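3. The upper floor as a place of work

3.1 Setting and approach

The observations in this section come from the upper floor of a converted building in Jestitz, which the firm Curna has used as its main office since the conversion was finished. The floor is a mezzanine. It is open along one side to the level beneath, and the people who work there share the air, the noise and much of the light with those downstairs. We chose it because the published work on open offices deals mostly with single, flat floors, and says little about what happens when one open floor sits above another.

Two of us, Estíbaliz Cordero and Rozália Major, visited separately and kept separate notes. We did not compare them until both sets had been written up. The first visit took place on August 11, 2020, and the later ones were spread over September. On each visit the observer stayed for 4 hours, moved seat halfway through, and wrote down what people did with the room: where they sat, which lights they had on, what they left behind when they went to lunch, and where they stood to talk. We also spoke to staff at the end of each visit. These talks were short and followed no fixed list of questions.

3.2 The ceiling

People who described the floor to us nearly always began with the ceiling. It is white, and a long curving beam crosses it. A thin pipe has been left in view, along with the fittings one would expect in an office. The lighting is by linear fluorescent fixtures, and they do not all lie in the same direction (Figure 2). Further off there are small round pendant lights, dark on the outside, and a cluster of spotlights towards the far side.

The mix of lights mattered more to staff than we had expected. Several said they picked a seat by the light above it and only then looked at who was sitting nearby. The fluorescent fixtures were thought of as "work lights" and the pendants as "break lights", although nothing in the way the floor is managed makes that division. One member of staff told Major that she took phone calls towards the pendants because it felt ruder to talk under the bright ones. Two others said much the same in different words.
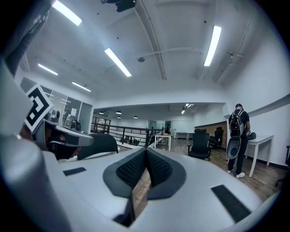
Figure 2. Upper floor at Jestitz, showing the ceiling beam, the linear fixtures and the railing along the edge of the mezzanine.

Complaints about glare were fewer than complaints about unevenness. Staff who sat between two fixtures said that one side of a page was always brighter than the other, and some had turned their desks to deal with this. The desks had been set out in straight rows when Curna moved in. By the time of our first visit the rows had loosened a good deal, and the office manager had stopped putting them back.

3.3 The edge

A black metal railing runs along the edge of the mezzanine. It has open bars, and equipment on the other side can be seen through them. In the plans we were given, the railing appears only as a safety measure. In daily use it was also a place to stop. People stood at it to think, to wait for someone, or to find out whether a colleague downstairs was free before walking down to ask. Cordero noted that most of these stops were short and that few people leaned on the rail. They tended to keep a hand on it and then move off.

The open bars had a cost. Staff near the edge said they felt looked at from below, even when they knew that the angle made it hard to see them. They also heard more. A conversation on the lower level carried up clearly, while one on the upper level could be lost a few desks away. We took no sound readings and can only report what we were told, but the reports agreed with one another and with our own experience of sitting there.

When a solid panel was suggested in place of the bars, opinion was split. Those seated by the edge were for it. Those further back were against it, on the grounds that the floor would feel closed in -- and it was the people further back who used the railing as a stopping place most often.

3.4 The glass partition

A glass partition with thin frames stands on one side of the floor. Glass was chosen, according to the architect's notes, to divide the space without taking light from it. In this it seems to work well enough. What the notes do not discuss is that things put down behind glass stay on show. A water bottle or a bag left on a surface there can be seen from outside the partition, and staff read such items as signs. A bag meant that somebody was coming back. A bottle alone was less certain, and we recorded more than one short discussion about whether a place was taken.

This habit of reading belongings is known from studies of libraries and cafés. Our notes suggest that glass makes it stronger. With a solid wall, a person has to go in and look. With glass, the question is settled from a distance, often wrongly, and the place then stays unused. At the Mavbridge office, which we describe in Section 4, the partitions are solid up to shoulder height and we saw very little of this.

3.5 Limits

The number of visits was small, and around half of the talks with staff were held late in the afternoon, when people were tired and perhaps readier to complain. We did not see the floor in winter. The seating plan also changed once between visits, and for that reason we have not tried to follow single desks over time. The floor plans used in Section 4 were redrawn by hand at a scale of 1 to 100, and small distances taken from them should be treated with care.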